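Our afternoon at the Hellwig open day

Jun 18, 2024

I had been meaning to go to one of these ever since Myfanwy Yorath told me about the May one, which I missed through having the wrong week in my head (not for the first time!). Hellwig fit out offices and workrooms, and a few times a year they let people wander through their own building to see how they live with what they sell.

The bus from the station takes 19 minutes and stops right by the gate. Carola Thiele met us with name stickers and a plate of almond biscuits, and took fourteen of us up the back stairs, as the lift was busy with deliveries. We began in the store, where the Beltex shelving is kept, row after row of it, and I'm afraid I held everybody up asking about brackets. I have a sagging shelf at home and you don't often get an expert to yourself. Carola was very patient and drew me a little sketch on the back of her list.

After that came the sample room, with drawer after drawer of handles and hinges. There are 737 different handles, she told us, and I could happily have tried every one. Myfanwy fell for a round one called the Grendorura and has since ordered two for her bathroom cabinet.

The part I had really come for was the office floor. I spent years in a basement with one tube light that buzzed, so a white room with this much light in it felt like a holiday. They have left the ceiling beams on show, and the pipes too, and simply painted them white like everything else. I thought I would find it chilly, but then you come to a desk with flowers, a mug and a fat red book with gold lettering, and it feels like somewhere you could settle down and get on with things.

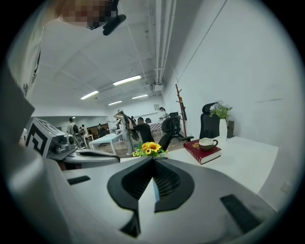

I did ask Carola how they keep all that white clean, and she laughed and said a damp cloth and a lot of nagging. The desks get wiped down every evening, and the walls are touched up once a year from a tin kept under the stairs.

We finished with tea in the canteen and a short talk on the Skernurix chairs, which I'll admit I half missed, being in the queue for a second slice of plum cake. Wear flat shoes if you go, and do take a bag for the leaflets.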